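Samedi 1er août

Quelle journée ! J'avais promis à Cinzia Orlandini de m'attaquer enfin au déballage, et je m'y suis mise juste après le café, ravie comme une gamine. J'adore ça, déballer. Le bruit de l'aluminium, surtout, ce froissement un peu sec (Cinzia dit qu'elle l'entend depuis le couloir).

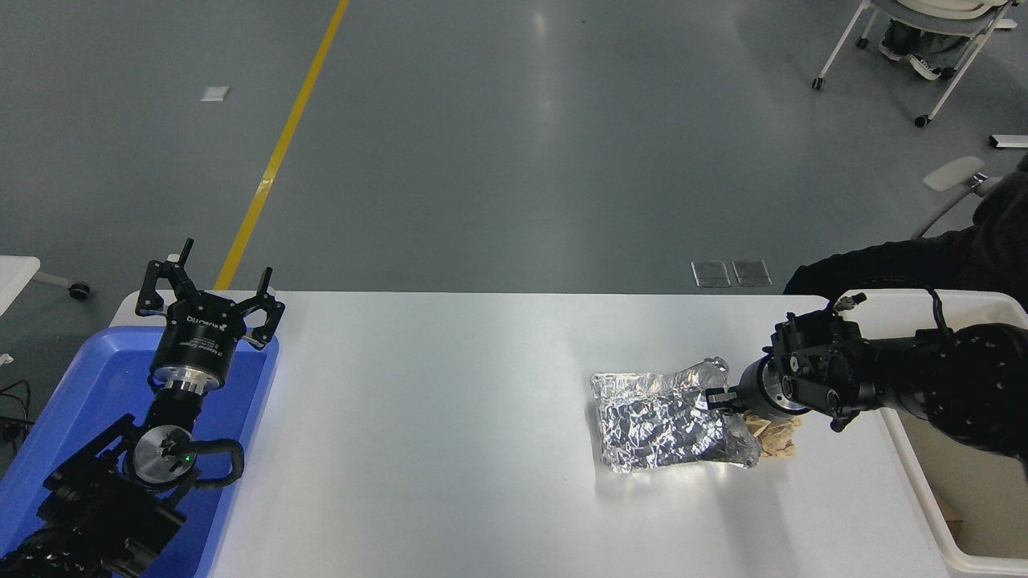 Dernière modification de la page : samedi, 22 h 14

Le sachet argenté sur la table blanche, le papier beige chiffonné à côté, le bac bleu à gauche, le bac blanc au bout : voilà mon petit monde du jour, et il me plaît beaucoup ! La commande Forkero pèse 487 grammes avec l'emballage, j'ai noté 54 grammes rien que pour le papier et l'alu. C'est énorme. Chez Guden on est bien en dessous, il faudra que je reprenne mes vieux carnets.

Ce que j'aime, c'est que l'alu garde tous ses plis, et sous les néons chaque pli accroche la lumière. J'ai passé un temps fou à le regarder.
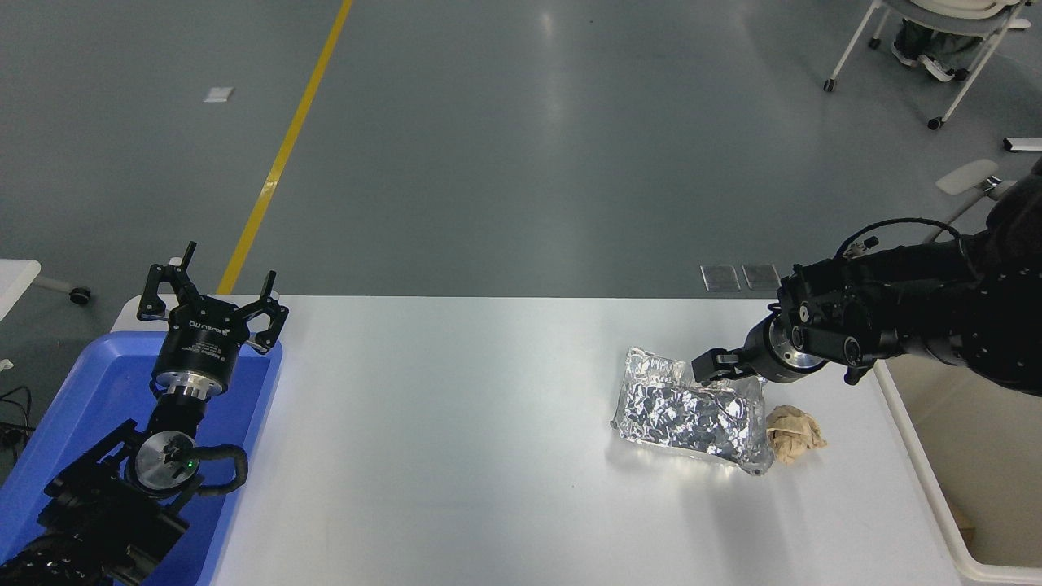
Pour le papier, je ne jette plus rien, je le lisse à la main et il repart dans les colis Amato. Cinzia voudrait un deuxième bac, j'ai dit oui tout de suite, un vert tant qu'à faire ! Reste la livraison Woltent, annoncée pour septembre, 185 sachets d'un coup. J'ai déjà hâte. Demain je dors, et lundi je rachète du scotch.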